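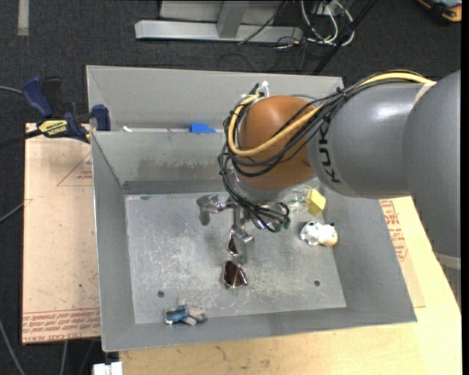

What do you do with a bin of odds and ends that don't belong to any category?
Sort it by what would damage what, then by who might come asking for it. Category comes last, if it comes at all.

Selvaraj Bhuiyan
@selvarajsorts
Thread on mixed bins. I handle lost property and returns for a shared building, and this is the method I have used since November. 1/

2/ Start with anything that has a lens. Sunglasses go first, every time. A metal rim bends under very little load, and a bent rim puts stress on the lens right at the edge. Lift by the bridge. Lifting by one temple twists the hinge.

3/ Check the floor of the bin before you put glasses back in it. If it is metal and already scratched, it will scratch a lens too. Grit collects in old scuffs and doesn't come out with a dry cloth. I wipe with a damp one and let it air out overnight.

4/ Lenses go in a soft pouch, one pair per pouch. I used to put two in a pouch to save room. The result was a hairline mark on a brown lens and a long email.

5/ Next, hard things with corners. Blocks, offcuts, brackets. A yellow block with flat faces looks harmless but it does most of the damage when the bin gets carried, because it slides and has weight behind it. Corners go in their own tray.

6/ Small toys and figures third. Anything with short parts sticking out gets laid flat, never stood up. Those parts snap at the base. A rounded figure is tougher, but it rolls, so I put it against a wall of the tray with a folded cloth on the open side.

7/ Do not clean paint on a figure with alcohol. Spots and patches are often printed on top of the base color and will lift. Water, one drop of dish soap, cotton swab.

8/ Crumpled clear plastic is the item people throw out without looking. Open it up first. I have found a spare screw, a warranty slip and one earring that way. If it is empty, it goes to film recycling, provided your site takes film. Ours does on Friday.

9/ Numbers for anyone who likes them. Last quarter we logged 348 items. 40 were eyewear. 17 of those were claimed. Average sorting time for a full bin was around 4 minutes once the order above was fixed.

10/ Labels: location found, date found, shelf. That's it. Descriptions on labels get argued with. "Sunglasses, brown" turned into a debate about whether the lenses were red.

11/ Trays are the shallow Plivico ones. Deep bins are fine for collecting and bad for storing. Things at the bottom are out of sight and get crushed, and the back corners hide whatever slid there.

12/ Someone at the Killow site asked about foam inserts. Tried them. They shed after a few months and the crumbs stick to lenses. Plain felt has held up better, glued at the corners only so you can peel it out and wash it.

13/ Still unsolved: single gloves. If you have a system, reply with it.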